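Progress report to the Druteo fund: equipment planning for the Lodinar cleaning cell
Period ending June

In this period we moved from choosing equipment to planning what we must still buy. The two arms are mounted and the bench is covered with brown paper, marked with blue tape so that each item can be returned to the same cell between trials.
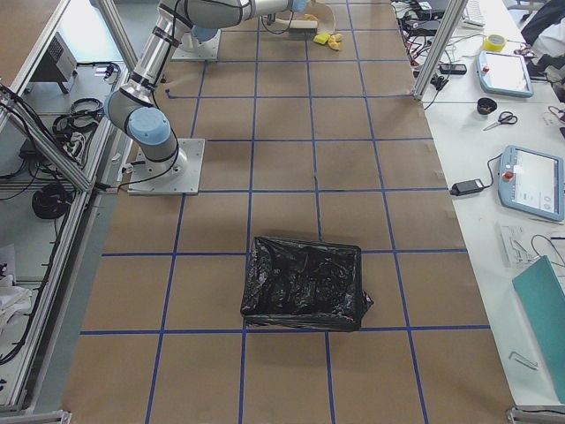 Kumudini Kumarasinghe
Equipment Planning Lead, Stukeck

The grant line for this stage is $1849. From it we have spent $83 on paper, tape and small items for the bench. We have not yet ordered the spare gripper fingers, as I wished first to see which household objects the present fingers can manage. The Sheikh workshop has offered to make a set for us, and I am waiting for their written price.

Our trial list has 40 short tasks with food pieces and cleaning tools. We gave priority to tools with thin handles, because these will decide the finger shape. 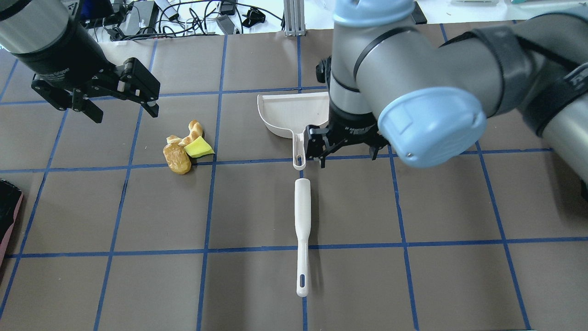
Both arms over the bench, with the dustpan, hand brush, sponge and bread pieces.

I ask the fund to note one change of plan. The first budget had a single line for "grippers and accessories". I would like to divide it into fingers, cables and consumables — it will be easier to report on, and the total stays the same.

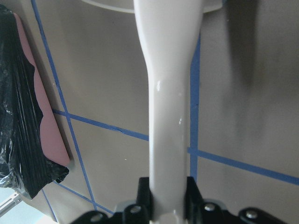 Wrist camera view, white shaft held between the gripper fingers.

For the wrist cameras I don't request new units at present. We do need 10 cable clips for each arm, and a second roll of blue tape, as some of the grid lines have become uneven. These are small costs and can come from consumables.
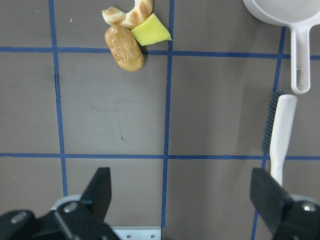 The order for the fingers should be placed in the next period if the price from Sheikh is acceptable. If it's higher than our line allows, I will send a revised budget before we commit any money. Training hours for the two operators are not included in this report and will be sent separately.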